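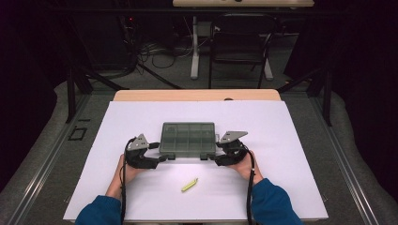
Budgeting for a second pair of hand-held grippers: what am I forgetting?

Posted by Sioned Rees

We record two-handed tasks with hand-held grippers, mostly picking up and moving small plastic boxes and trays. One pair is in use all day and I've been asked to price a second for August. The Prellireck quote is $3775 for the pair, cables included. I have a little room above that but not much. Is there anything that should go on the same order? I'd also like to know if the cheaper Irnen pair is worth a look.

hyun_bench

Put spare finger pads on the order. The rubber faces are what wears, and thin plastic walls are hard on them if people grip right at the edge. We pay $26 a set and go through more than I planned for.

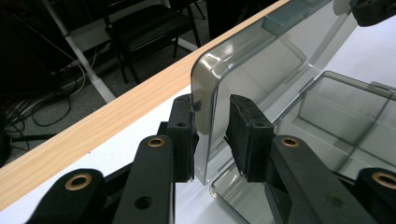
Check the bushings in the linkage arms too. Ask if they are sold separately or only as part of a whole finger assembly. Ours came only as an assembly, at $111 a side, and I had nothing set aside for it. Get the answer in writing before you sign.

Also price a second set of cables. If one fails you lose both hands until the new one shows up.

Stoseck

Can't speak for Prellireck. We had the Irnen ones and they were fine. Shipping was slow.

mtl_shop

Don't forget the work area. A second pair needs its own table, board and stands if two people will record at once. That came to $623 for us, without chairs. If you're only going to swap pairs between shifts you can skip it. Which one is it?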